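Gallery: the kitchen at Van Dusen Road

A small kitchen in a first-floor flat in Londodberg, refitted in March on a modest budget. The flat belongs to Begoñe Quintana. Maximiliano Toledo did the fitting and most of the planning. Text by Begoñe, with measurements from Max's notebook.

The old kitchen

When I bought the flat, the kitchen had a narrow brown worktop with a join in the middle that had swollen and lifted. Plates wobbled on it. There were wall units over the whole length, hung so low that I could not get a stand mixer or anything tall underneath them. The cooker hood had been disconnected by a previous owner and was being used as a shelf for tea towels.

The room itself was sound. The plumbing was in the right place, the window opened and the floor was level to within a few millimetres. We left the sink where it was, and that saved a good deal of money.

The worktop

Max measured the main run at 255 cm. Plitwood, who have a unit on the trading estate behind the station, cut the new top from a single length so that there would be no join. It came up the stairs on its side and only just made the turn on the landing. If you live above the ground floor, measure the stairs before you order.

I chose grey after bringing three offcuts home and leaving them by the kettle for a fortnight. The black one showed every crumb and the cream one stained with turmeric on the second day. Grey was dull in the shop but much better at home.

The front edge is slightly rounded. I asked for this after years of bruised hips.

The tiles

White, plain, and cheap. We looked at green ones, but they would have taken a third of the budget. The grout is from Nitine, in the shade they call Chalk. It needs a wipe behind the bread board and nowhere else so far.

Max tiled the wall by himself. He allowed an extra 30 minutes for each socket, and used all of it.

Tall things at the back

My one firm rule in the new layout is that tall things live against the wall and bowls live at the front. Before, I was always reaching over jars to get at the thing I was cooking with, and knocking over the thing I had just opened. With the bottles and jars in a row at the back I can see what is there and what is running out.

The food processor is the exception, as it is both tall and in constant use. It stays on the worktop. It weighs too much to be lifted out of a cupboard every time I want grated carrot, and I know from the old kitchen that if it goes in a cupboard it stays there.

The big bowl and the small one are both lavender. They were a present from my aunt and they have outlasted two sets of plates.

The folding table

There is no room for a fixed table. A folding one goes up beside the worktop when it is needed and down again when people have to get through. The top is white and wipes clean. It has had soup, glue and bicycle oil on it, and only the oil left a mark, which came off with washing-up liquid.

It works as a second surface when we cook, and as the place where things with chargers end up. I had planned a drawer for these. The drawer is full of string and candles, so the table does the job.

If you are buying one, open it in the shop and lean on the corner. The first one we tried rocked badly. The one we kept is heavier, but it stands still.

The pictures

Two from the kitchen in use. The first is the worktop, with carrots out and the bowls at the front. The second is the folding table, with the teal mug on it.

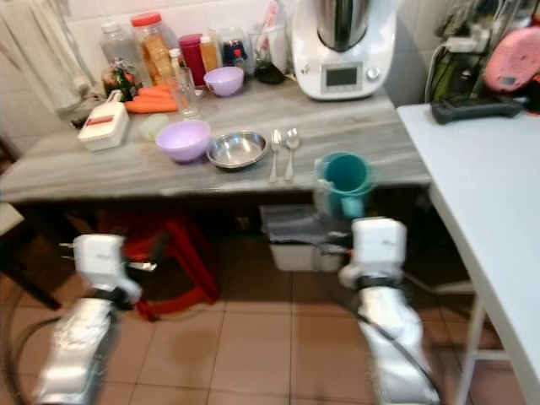
Jars and bottles along the white tiles, food processor on the right, fork and spoon at the front.
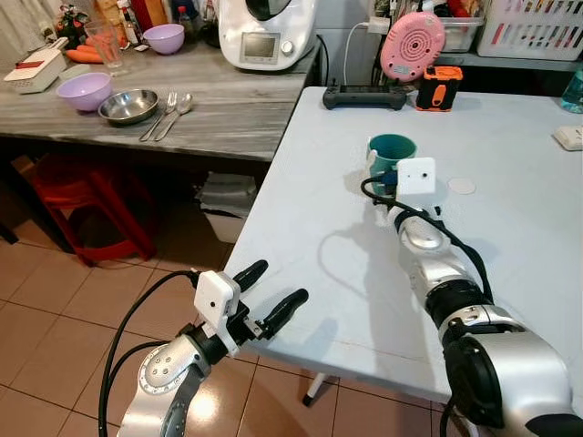 Storage

Open storage was Max's idea and I argued against it for a week. I thought it would look untidy. It does look a bit untidy, but I can find the batteries.

We use lidded plastic boxes for the things that gather dust and open baskets for the things we reach for daily. The best size for us has been a box 30 cm deep, as anything deeper ends up with a back row that is forgotten. Labels were tried and given up. See-through boxes do the same work.

What is still to do

The light over the sink is on the same switch as the one in the hall, and nothing can be done about it without opening the ceiling. There is a gap of bare plaster beside the door where the old fridge stood, 50 cm wide, and it wants either a narrow shelf or a coat of paint. I would like the shelf. Max has already bought the paint.

The skirting board needs finishing along the short wall. The offcuts are under my bed.

Questions about the worktop

Several people have asked whether it marks. Hot pans go on a trivet, so I can't say what a hot pan would do. Beetroot and coffee wipe off with a damp cloth if you get to them the same day. I don't cut on it. It is cleaned with warm water and washing-up liquid, and dried with a tea towel from the hook behind the door.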